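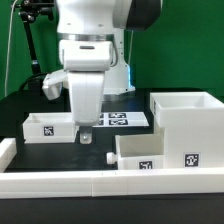
4. Setting up the sorting cell (Station 11) and handing over the bench

Rev. 22/02/2023. Replaces the September sheet. Throw the old one out, the bin order changed.

Who this is for: anyone from the packing line moving onto the Astero cell. No programming. If you sorted by hand at Clakport you know the parts already, the job around them is what's different.

Before you start

1. Badge in at the cell. Not at the old hand bench, that reader is going away.
2. Check nobody is reaching over the white rail. Then press Hold on the panel.
3. Tie back sleeves, lanyards off.

CAUTION: Hold is not Stop. The arm keeps its power. For anything past the rail, use the red Stop and turn the key.

Placing the bins

4. Low bin on the left. Tall box on the right, small bin in front of it and to its left. Knob on the small bin points left.
5. Tags face the front. Every tag. A bin turned backwards is a bin the cell can't find and you get Fault 48.
6. Marker sheet flat on the table, behind the left bin. A little crooked is fine. Curled is not, swap it.
7. Wipe the tags with a dry cloth. No spray, it smears the print.

Note: don't tape notes over tags. Yes, even small ones. Notes go on the clipboard.

First run of the shift

8. Key back, release Stop, press Home. Wait for the tone.
9. Run the short test, 40 parts. Stay at the panel for all of it.
10. Look through what went in the tall box. More than one wrong part, press Hold and call the lead.
11. Test OK? Press Run. Counter resets at 500 and the cell pauses so you can swap bins.

CAUTION: metal fingertip has a screw or bolt in it. Check it by hand at swap, Stop pressed and key out. If its loose, do not tighten and carry on. Tag out and call Firkden service.

What changes for you

Sorting is off your task card. Bin swaps, spot checks and rejects are on it. One person covers the cell and the reject table, so ask for cover before a break, the cell does not run unattended.

Hourly rate stays the same. Piece bonus for hand sorting ends with your first full shift here, see the letter from Tóth payroll. Questions on that go to Gunhild Snorradóttir in the shift office and not to the line lead, who cant change it.

Hand bench stays set up for odd sizes. Keep your gloves and tray there.

Next: section 5, clearing faults.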